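Learning to tidy from other people's bedrooms
Speaker notes, Gondal workshop, June

Slide 1
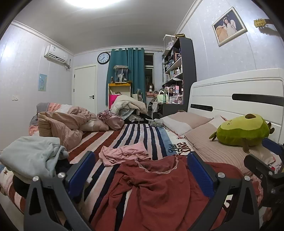 Hi everyone, I'm Amna Sethi. The work is joint with Yasir Sandhu and Hsiu-ying Tsang, and Yasir is in the second row, so send him the hard questions!

The thing I'm most excited about: you can teach a policy to pick up clothes without a robot in the house at all. A person holds the gripper, does the chore, and we learn from the wrist view.

Slide 2
Data. 1079 demonstrations, all in real homes. Mention soft stuff: garments, blankets, pillows. Cloth on patterned cloth is lovely and awful (pause, people usually laugh).

Slide 3
Method. Two stages. First predict where to grasp, then the motion from there. Go slow on the arrow diagram. We tried one big network first and Hsiu-ying talked me out of it. She was right.

Slide 4
Result. 100 test picks in bedrooms the policy had never seen. Play the clip, let it run, don't talk over it. The regrasp near the end is my favorite part, and we never labeled regrasps!

Slide 5
What still fails: thin straps, and anything tucked under something heavier. Seraina Gasser has a nice idea about pulling before lifting, ask her at the break.

Thanks to Milagros Cárdenas for the gripper fingers. Leave 2 minutes for questions.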